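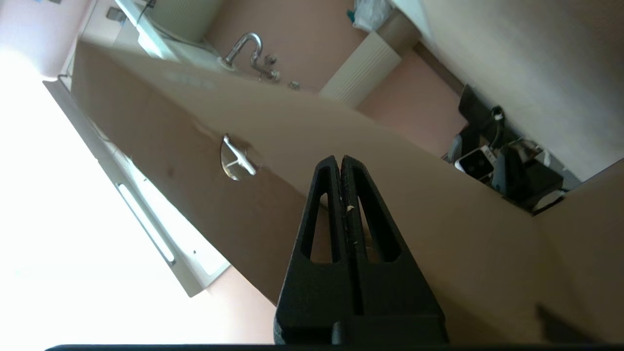
Gripper shut, cupboard door behind. Check the gap between the fingers before every run.

Home robot tips — when the gripper won't let go

Ours jammed on 4 jobs in a row before I found the cause, so learn from me. Grit in the seam. Fingers close, bits get squashed in, next time they stick or open late. Then the motor strains and the arm jerks. Nasty if your hand is near.

What to do:

Stop button first. Then the plug. Wait 30 seconds.
Old toothbrush, dry, down the inside of both fingers. No oil, it just colects fluff.
Wipe with a barely damp cloth. Let it dry.
Open and close it 6 times with nothing in it. Still sticking — leave it off and ring whoever sold it you.

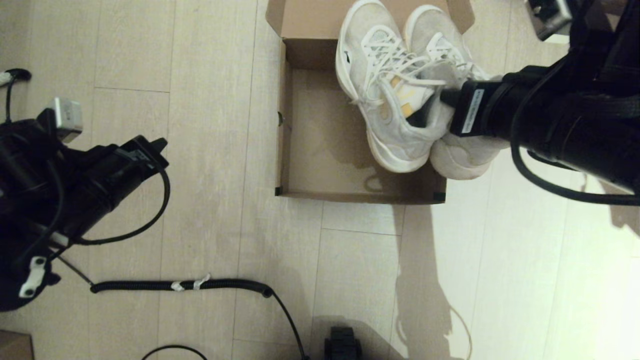

Shoes are the worst for it, dust off the soles and bits of tissue from the box. Knock them together outside first. And keep cables well back from the arms, tape them down if you can. A loop of cable caught ours in February and pulled the wrist round before I got to the button.

Never hand it things while it's moving. Never pull something out of a stuck gripper either, power off first, evry time.

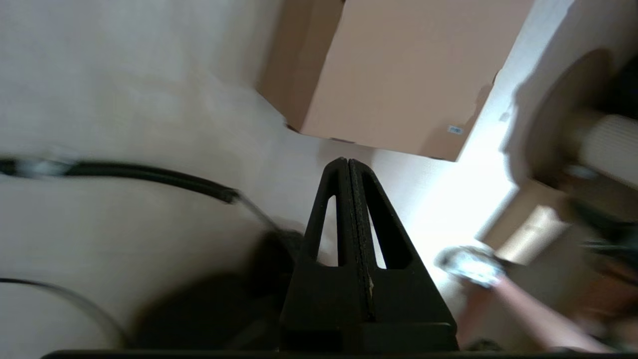
Annag Yule: Mine nipped my thumb doing exactly that, passing it something mid-move. Bruised for a week. I keep the stop button on a cord round my neck now, and the slow setting stays on.

Good idea, the cord. Adding it to the list.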